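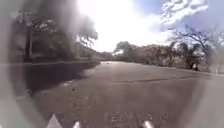 Quick one before Friday. Paraskevi Tsakiris opens at Estrella this week, 17 drawings and one sound piece. She worked nights as a court typist for 11 years before any of it got shown.
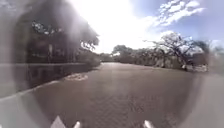
Doors at 6. The long scroll, Esau, is up in the back room, all typewriter ink. Go see that one frist. Artist talk after, no tickets, seating is tight. 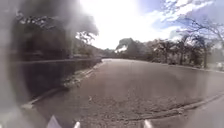 Catalog is 300 copies, printed by Zaveck. Out in Febuary.

Comments

marlo_k: Is the talk being recorded?

Dee: Saw Esau at Cleletard, loved it. Going again!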